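Clona tabletop arm kit - worth it over building your own cell?

dfekete
We have a quote in for the Clona kit: six-axis arm, two-finger gripper, base plate, slotted aluminum platform and the Felluten control software. Support is by email for the first 4 months. I need it for kitchenware handling trials, mostly bowls and utensils. Does anyone run one daily? Main concerns are repeatability after a gripper swap and how the cabling holds up.

k_veres
We have had 2 of them since March. Mechanically fine. Repeatability is inside the spec sheet as long as you redo the tool offset after touching the wrist bracket. The software asks for it but lets you skip the step, and people skip it.

Cabling is the weak point. It runs outside the arm, so the slack at the wrist has to be set by hand. Too short and the last joint loses travel, too long and it catches on tall objects.

villalba_n
Disagree on the cabling. External runs mean I can change a cable in 20 minutes without opening a joint. I had an arm with internal routing before this and a broken conductor meant shipping it back.

My complaint is the gripper. The stock fingers are acceptable on boxes and poor on thin round handles. Our test task is a ladle resting in a ceramic bowl with the handle out over the rim. The approach is from straight above with the fingers open, and the height over the rim has to be right or you load the bowl instead of the ladle.
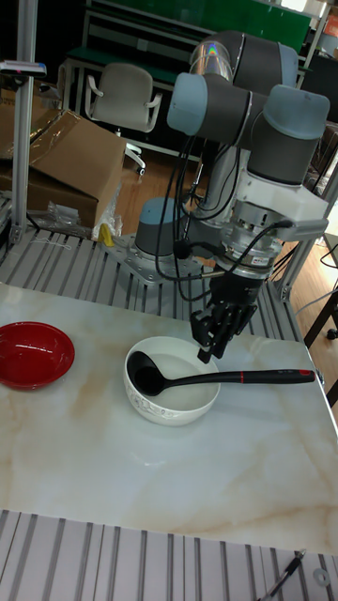 With the default approach height I got 4 rim contacts in 50 cycles. Raising the waypoint and slowing the last part of the descent removed them, at the cost of a longer cycle. Felluten has no per-object clearance setting, so I keep the heights in a separate table and load them by script.

k_veres
Clearance per object was in the release notes for the current version. It is under tool settings, not under motion.

villalba_n
That one is per tool. It applies to everything the gripper touches. Not the same thing.

k_veres
Checked, you are right. Withdrawn.

gyozo.olah
For utensils I would drop the stock fingers and fit the Farkas soft pads. They bolt on to the same pattern. You lose a little opening width and you have to redo the payload entry, but handles stop rolling. Price is not unreasonable.

dfekete
Does the support contract still apply with third-party pads?

gyozo.olah
On the arm, yes. On the gripper they told me no, in writing. Ask for it in your quote - the reseller may have different terms.

villalba_n
I would still buy the kit. Building the same platform from loose extrusion took me longer than I billed for.

dfekete
Thanks. I will ask for the gripper as a separate line and decide after that.

Related threads
Felluten: loading waypoints from a script
Farkas soft pads, wear after long runs
Clerkement vs Clona for light bench work
Tool offset drifts after wrist bracket change
Base plate bolts: torque values?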